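Inicio Números Artículos Autores Normas Buscar

Revista > Números anteriores > Iluminación y entorno > Sección 3

3. Luz residual de indicadores en dormitorios: material y método
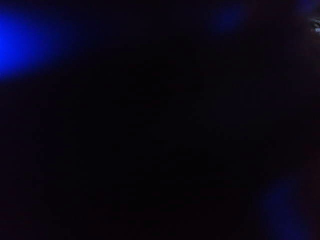 La contribución de los pilotos de estado a la iluminación nocturna de interiores ha recibido menos atención que la de las pantallas o el alumbrado exterior. Los trabajos previos de Hashmi y Rimkutė se limitaron a la caracterización en laboratorio de indicadores aislados, sin considerar la geometría de la estancia ni la reflexión en paredes y techo. En esta sección se describe el procedimiento seguido para estimar la iluminancia a la altura de la almohada en viviendas ocupadas.

Figura 3. Resplandor azul desenfocado sobre fondo casi negro.

3.1. Selección de viviendas

El muestreo se realizó en dos barrios residenciales, Lenddale y Bangera, con tipologías edificatorias distintas. Lenddale está formado en su mayor parte por bloques de cuatro y cinco plantas con alumbrado viario de sodio; en Bangera predominan las viviendas unifamiliares y el alumbrado se sustituyó por luminarias de estado sólido antes del inicio del estudio. Se enviaron 2.000 cartas de invitación y se obtuvieron 300 respuestas. Tras excluir los dormitorios sin persiana u otro cierre opaco, los compartidos con menores de dos años y aquellos cuyo acceso no pudo concertarse, la muestra final quedó constituida por 179 dormitorios, uno por vivienda.

Los participantes conservaron la disposición habitual de sus aparatos. No se les pidió que apagaran ni cubrieran ningún indicador, y las persianas se dejaron en la posición que cada hogar declaró como normal. Esta última condición introduce una variabilidad apreciable en las lecturas, que se trata en la sección 4 mediante un término aleatorio por vivienda.

3.2. Instrumentación

Las medidas de iluminancia se tomaron con un luxómetro Zarnus provisto de difusor con corrección de coseno. El cero se ajustó con el sensor tapado al comienzo de cada visita y se comprobó de nuevo al término. Cuando la deriva entre ambas comprobaciones superó el umbral de resolución del instrumento, la serie completa se descartó y la visita se repitió.

La distribución espectral se registró con un espectrorradiómetro de fibra. Dado que el tiempo de integración necesario para obtener una señal aceptable era largo en comparación con los ciclos de parpadeo de muchos indicadores, los valores espectrales deben interpretarse como promedios temporales. No se intentó reconstruir la forma de onda de cada emisor.

3.3. Protocolo de medida

Cada visita comenzó al menos dos horas después de la puesta de sol. El sensor se situó en tres posiciones: sobre la almohada con orientación vertical hacia el techo, sobre la almohada con orientación hacia la fuente dominante y a la altura de los ojos de una persona sentada en el borde de la cama. En las camas dobles se repitió la secuencia para ambos lados. El operador permaneció fuera de la estancia durante la integración – la ropa clara elevaba la lectura de forma medible en las pruebas preliminares – y el disparo se efectuó por cable.

El conjunto resultante consta de 1.816 lecturas válidas. Las lecturas inferiores al límite de detección se conservaron como datos censurados por la izquierda y no se sustituyeron por cero ni por la mitad del límite, práctica frecuente en la bibliografía que sesga a la baja la varianza estimada.

3.4. Clasificación de las fuentes

Los indicadores se agruparon según su longitud de onda dominante en cuatro clases: azul, verde, ámbar y rojo. Los emisores blancos se asignaron a una clase separada. La clasificación fue efectuada de manera independiente por dos evaluadores, y las discrepancias se resolvieron con el registro espectral. Para la ponderación melanópica se aplicó el protocolo Omamora sin modificaciones, salvo en las fuentes de clase ámbar, cuyo pico estrecho obligó a reducir el paso de interpolación.

La luz procedente del exterior se estimó por diferencia – lectura ordinaria menos lectura con todos los aparatos desconectados – en las viviendas que autorizaron la desconexión. En las restantes se consideró como componente no separable y se excluyó del análisis por clases.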